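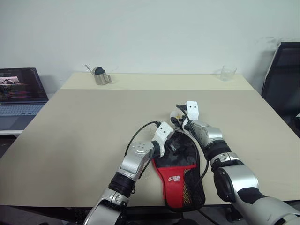
The Esar two-arm kit is sold by Gebreyes as a bench system for teaching and small research jobs, and we have had one at Sekbridge since February. It comes as two arms, a pair of grippers, a power unit and the Plulau control software on a licence. I wanted to know how it copes with soft things, as most of the demonstrations you find for kits like this use wooden blocks. A soft paddle case, black at the top and red at the handle, has been one of our regular test items. It is a fair test: the fabric crumples, the shape is wide at one end and narrow at the other, and both grippers have to come in on the same top edge from left and right without pushing each other off.

Setting up took 2 days. The bolts and brackets were all in the box and the arms went on without trouble. Most of the time went on the software, which would not see the second arm until we had updated the first one. The manual covers this on page 227, in a section on spare parts, where I would not have thought to look.

Once running, the arms are smooth and fairly quiet. They hold position well when stopped. The white gripper fingers are angular, good for picking up an edge of cloth and less good for anything round and heavy. We put thin rubber pads on ours after the first week and would suggest the same.

The cables are the weak point. They run outside the arm from the wrist, with a fair amount of slack, and on long reaches they can drag over whatever is on the table. We now use cloth ties. At this price I would expect clips to be supplied.

Plulau records and replays movements reliably. Editing a recording is slow, and there is no way to undo more than one step. Error messages are numbers only. We met 1949 several times before support told us it meant a loose wrist connector. They did answer within the day, every time we wrote.

Good: steady arms, easy mounting, helpful support.
Poor: loose cables, badly ordered manual, slow editing.

We are keeping ours and have asked for a price on a second set of fingers.

Reviewed 23 Jun 2026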